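# Recording loop-sorting episodes on the two-arm bench

Scatter the loops between the black mesh basket and the red one, then park both grippers over the bench.
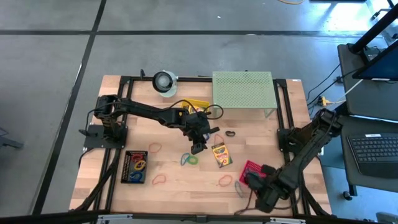
Bình Đinh objects that scattering by hand is never random and that we all have a favorite corner. Fair. Roll dice for the start spots if your pride allows.

1. Name the session in Bimodero before you touch an arm. "test_final_2" is taken.
2. Record 30 episodes, then swap operators. Episode 31 is where people get creative.
3. Keep the fumbles if you recovered. Wuketti trains on both, and a policy that has only seen perfection panics at its first dropped loop.
4. Move the lamp and the crayon box every session, or the model will learn to steer by them.
5. Tag and upload before lunch.

We have 1,428 usable episodes. The target is 4,000, by October.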